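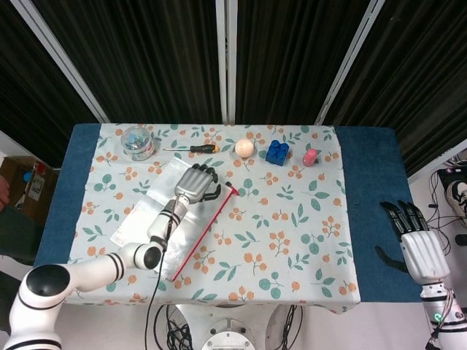 A tabletop task on the two-armed robot: the left hand above the red stick and foil, the right hand resting at the side of the table.

The working rules for tabletop tasks have been revised, and the new version has applied at the Gavham site since November. I have been asked by several readers to set out what changed and how I arrived at the wording. The full text runs to 19 rules. I will not reproduce all of them, and those concerned with electrical isolation remain as they were in the previous edition.

The first group deals with the table. A cloth must lie flat and must be photographed before the first run of a session. The earlier text required the cloth to cover the table completely. Keith Ruawai argued that this was impractical, as the cloths we can buy seldom match the tables we have, and the requirement has been withdrawn. An exposed strip of tabletop is acceptable provided that it is the same strip in every run of the set. If the cloth is changed, a new set begins. Patterned cloths are permitted, and in my view they should be encouraged, given that few kitchens or workshops have a plain white surface.

The second group deals with objects. Each task sheet names the objects to be handled and, separately, the objects that are only to be present. A ball, a building block or a screwdriver at the back of the table belongs to the second list unless the sheet says otherwise. Such objects are to be put back in position if they are disturbed, and the run is marked. Hanne Miettinen asked that tools with a shaft or a point be placed lengthwise along the far edge, with the shaft directed away from the side where the operator stands. I was not fully persuaded, because it makes the layouts look alike, but her reasoning on safety was sound and the rule stands as she wrote it.

Aluminum foil has a paragraph to itself. It wrinkles further each time it is touched, it throws back light unevenly, and two sheets are never the same. The previous edition said that foil should be "replaced when worn," and every operator read those words differently. The rule now says that a sheet is used for no more than nine runs and is then discarded. Operators are not to smooth the foil between runs.

Thin objects laid on foil are recorded as a separate class. A stick is difficult to grasp from a flat surface at the best of times, and a hand that closes slightly too low will take hold of the foil as well. When this occurs, the run is recorded as a double grasp and is kept. I wish to be firm on this point. At Mestorton such runs were deleted for most of a season, and the figures from that period could not be used for comparison afterward.

The third group concerns the arms. Where a task calls for one hand, the other is parked. Parked means resting or held at the side, outside the working area, with the fingers clear of the cloth. It does not mean switched off. An arm at rest is to be treated as live at all times, and nobody may reach across it to adjust an object. Whoever resets the table must first announce it and receive a spoken reply from the person at the controls.

Persons standing beside the table are to keep their hands back from its edge while an arm is in motion. The rule was already in force, although it had been placed in an appendix where it was rarely read. It is now rule 4.

Cables received more discussion than any other subject. The Laitinen checklist, which we had borrowed in part, asks that all cables be tied to the stand. In practice a wrist cable needs slack, and a tied cable may pull at full reach. Our text asks the operator to move each arm slowly through its full range before the session and to watch the cable throughout - not the hand. Loose coils on side tables are permitted if they are out of the reach of both arms. Coils on the floor where people walk are not.

Record keeping is largely unchanged. Each set is logged in Givano under the name of the person who laid out the table. A review is held after every 1000 runs, at which 33 are drawn at random and checked against the task sheet by someone who did not take part.

Two matters remain open. The first is lighting, on which we have no agreed text. The second is whether small containers with lids should be presented closed in every case. Comments on either may be sent to me before the next review, and should quote the rule number where there is one.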